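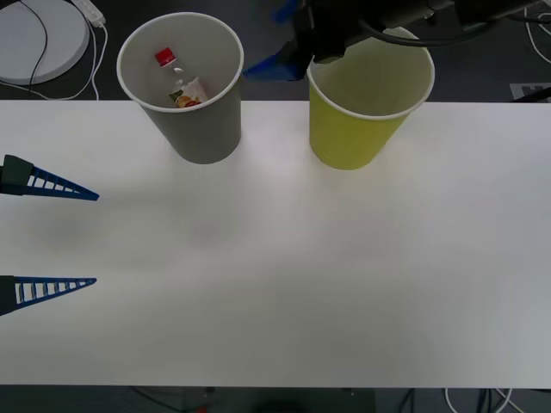 Grey and yellow-green cups on the white table, small bottle in the grey one.

13/10/2025
Notebook, cup and bottle fit, continued from the April pages

Purpose of today: settle which paper cup we order for the sample bench, and whether the small bottles can stand in it without a rack. The racks from Vurnudau hold the bottles well enough but take up a third of the trolley and have to be washed. Paper cups go in the bin. Tuncay Işık wants an answer before the next order goes to Voltov.

Cups under test

Grey, white rolled rim. Bundix, sold in sleeves of 80.
Yellow-green, white rolled rim. Karaca, loose in a carton, partly used.

The two are close enough in size that either will do for the bottle. They are not the same. The Bundix has the stiffer wall when squeezed at mid-height between finger and thumb. The Karaca has the tighter rim roll and does not open at the seam when a wet bottle is pulled out past it. I had expected both of these the other way round, going by the price.

Bottle

Small clear plastic, red screw cap, white label round the lower body with the orange, yellow and green print. Same type as in April. Filled from the tap to 70 ml for the loaded trials, empty for the rest.

Procedure

1. Put cup on table, mouth up, near the back edge.
2. Lower bottle in base first, let go, do not adjust.
3. Note the lean. Upright, leaning on the rim, or lying across the wall.
4. Push cup sideways with a ruler at the base, one hand width. Note whether it slides or tips.
5. Lift bottle out by the cap only. Note whether the cup comes up with it.

Sixteen drops per cup with the bottle empty, 12 with it filled. Fewer filled because the first Karaca went soft at the base after I spilled into it and I did not want to mix wet and dry cups in one set. Replaced it and started that set again.

Results, empty bottle

The bottle does not stand upright in either cup. The base finds the corner where wall meets floor and the neck goes to the opposite side. It is a stable position and it repeats, but the direction of the lean is whatever it happens to be. For picking the bottle up by hand this is of no consequence. For reading the label it is a nuisance, as the rim hides part of the print and one ends up turning the cup.

Grey: slides on every push, never tips. Cup lifted with the bottle twice, both times when I pulled at an angle.
Yellow-green: slides on every push, but turns as it goes. Cup did not lift.

Results, filled bottle

Grey: same lean, slides, does not tip. Wall bulges slightly where the shoulder of the bottle rests. Goes back when the bottle is taken out.
Yellow-green: same lean. Tipped once, with the lean pointing in the direction of the push. Wall bulges more, and on one cup left a crease below the rim. Creased cup kept, in the tray with the April ones.

I repeated the tipping push with the lean deliberately set towards the push and got it to go over again on the third try. With the lean set away from the push it would not go. So the weak case is known, and it is the one that will happen on the trolley whenever somebody brakes at the door.

Moving the bottle across

Side trial, asked for by Tuncay: bottle moved from the grey cup into the yellow-green one and back, cups side by side with a gap between. The point was whether the colours are worth having, grey for "not yet measured" and yellow-green for "measured". I think they are. At arm's length there is no mistaking one for the other on the white top, and the eye goes to the red cap straight away, so a glance tells you where the bottle has got to. No marker pen, no sticky labels.

Spacing matters a little. With the rims touching, the second cup gets knocked when the bottle swings over. With almost a cup's width between them it does not. I did not try wider gaps. Lining the cups up exactly made no difference.

Table

The white top is matt and gives even friction along the length I used. Towards the back I wiped off a patch of old tape glue first, as the cups were catching on it and two pushes had to be thrown out. Anyone repeating step 4 should wipe first. Dry cloth, then damp, then wait.

Light is good enough for reading the labels when the bottle is on the table, poorer when it is down in the cup. The grey interior is the worse of the two for this. The pale yellow inner wall throws some light back and the lower edge of the label can be read without lifting.

Cost

Not worked out properly. The Bundix sleeve price from Voltov is on the order sheet pinned by the sink. The Karaca carton was bought for the tea corner and has never been costed to us. If we take both colours the tea corner will need to be told.

Decision, for now

Bundix grey for anything filled that goes on the trolley. Karaca yellow-green for the bench only, where nothing gets pushed. This keeps the two colours in use for before and after, as long as the "after" cup stays put.

Open points

– Does a folded paper towel in the bottom of the cup bring the bottle upright? Tried once with a quarter sheet, looked promising, not counted.
– Narrower cup. Bundix list one a size down. Ask Voltov for a sleeve before ordering.
– Cups left standing overnight with a filled bottle in them. One of each set out on the shelf over the balance, to be looked at in the morning.
– Tuncay to say whether he still wants the Vurnudau racks kept. If so they need a drawer, and the drawer is full of April.

Ruler, spare bottles and the opened sleeve are back in the left-hand cupboard. The creased cup is marked K3 on the base in pencil.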